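Flullo Two -- app launcher and home screen for Android phones

Made by Gristunard. Version page updated 4/2/18.

Flullo is a home screen for people who find the one on their phone too full. You install it from the store, you press the home button, and the phone asks which launcher you want to use. Choose Flullo and "Always". Your old home screen is not deleted, and you can go back to it in the phone settings at any moment.

What it does

The first page shows a clock, the date and one line of apps. Under the line is a search field. When you type two letters, Flullo looks in your apps, your contacts and your settings at the same time, and the result you opened most often stands first. There is no news feed and we do not plan to add one. Many customers have asked for it, but every feed we tried made the home screen slow to appear.

Swipe to the left for the full list of apps, in alphabetical order. Swipe to the right for the notes page. The notes are kept on the phone only, so if you change to a new phone please export them before -- Menu, Notes, Export.

Themes

Two themes are included, Donati and Mestero. Donati is light, with thin lines and square icons. Mestero is dark and has larger text, and on phones with an OLED screen it uses a real black background. Both can change by themselves in the evening if you give the hours. Icon packs made for other launchers mostly work, but an icon which is missing in the pack will be shown in its original form.

Wallpapers

Any picture from your gallery can be a wallpaper. Flullo makes it a little darker behind the text, and you can move the slider to zero if you do not like this effect. Very wide pictures are moved when you swipe between pages. Pictures with one quiet area, like a table or a wall, are the easiest to read on.

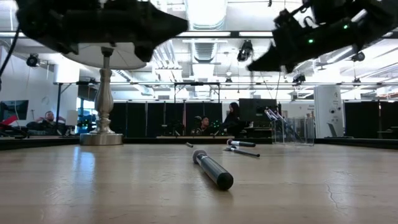
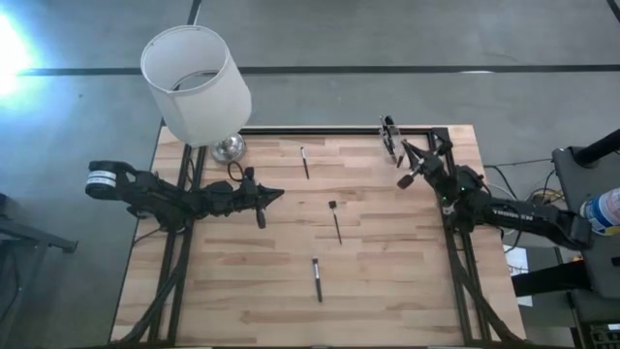 Technical data

Android version: 5.0 or newer
Download size: 2834 KB
Languages: English, German, Italian, Portuguese
Permissions: contacts (only if you want to search them), storage (only for wallpaper and note export)
Tablets: works, but the layout is the same as on the phone
Advertising: none

Price and trial

You can use all functions for 60 days without paying. After this time the search and the app list continue to work, and the themes and the notes page are locked until you buy the license. Notes which are already written can still be exported. The license is paid one time and is valid for all phones on the same store account.

Known problems

On some phones the battery manager closes Flullo in the background, and then the home screen needs a moment to load. Put Flullo on the list of protected apps to avoid it.

The badge with the number of unread messages is not shown for mail apps with more than one account. We are working on this for the July update.

If you write to support, please give us the phone model and the Android version in the first message.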